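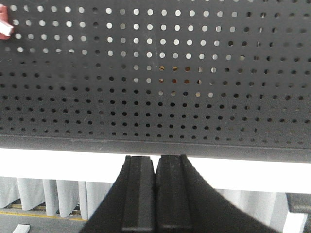

Screening the plant yard: an interview with the estates manager at Stongate

Published 26 May 2022

When the residents of Stongate were asked last year what they would most like to see changed in the shared grounds, the answer given most often concerned noise from the plant yard behind the east block. The yard holds the ventilation and heating equipment for the whole site and stands close to the garden. The estates manager, who has held the post for nine years, spoke to the residents' bulletin about the work now planned.

The manager began by explaining that the yard had been enclosed on three sides by timber fencing when the site opened. "The fencing was adequate for privacy, but it did very little for sound," the manager said. "There were gaps at the base, and several boards had shrunk. Residents on the ground floor could hear the fans with their windows closed."

Measurements were taken at five points in the garden and on the nearest balconies, by day and again at night. The manager said that the night readings had settled the matter. "During the day there is traffic on the main road and people do not notice the plant so much. After eleven o'clock it is the only thing they hear."

Two firms were invited to submit proposals. Emero suggested a solid brick enclosure with a louvred opening to the north. Pruter proposed perforated metal panels backed with an absorbent lining, fixed to a steel frame. The second proposal was accepted in March.

Asked why the brick enclosure had been turned down, the manager pointed to the equipment's need for air. "The fans draw a great deal of air through the yard. If we had closed it in with brick, the units would have had to work harder, and we might well have ended up with more noise coming out of the one opening." Cost was also considered, although the manager said that the difference between the two proposals was smaller than many residents had supposed.

Some residents have asked how a panel full of holes can make anything quieter. The manager accepted that the question was a fair one. "The holes let the sound through to the lining, and the lining takes a good part of it. The sheet is there to hold the lining in place and protect it. Where we need air to pass, on the north side, there will be no lining and the sheet will be open."

The appearance of the yard was raised at two meetings. A dark finish was preferred by most of those who attended, and planting will be carried out along the garden side once the frame is up. The budget for plants is £3,000, which does not include the cost of watering in the first summer.

The manager was careful not to promise silence. "People will still hear something on a still night. What we expect is that they will be able to sleep with a window open, and that is the standard we have set for the contractor."

Work will be carried out on weekdays between eight and five. The path from the east block to the bicycle store will be closed for part of that time, and residents should use the gate on Vigfúsdóttir Lane. The yard is expected to be handed over in August, when the night readings will be repeated at the same points and the results placed on the noticeboard.

Questions about the work may be put to the estates office on extension 783.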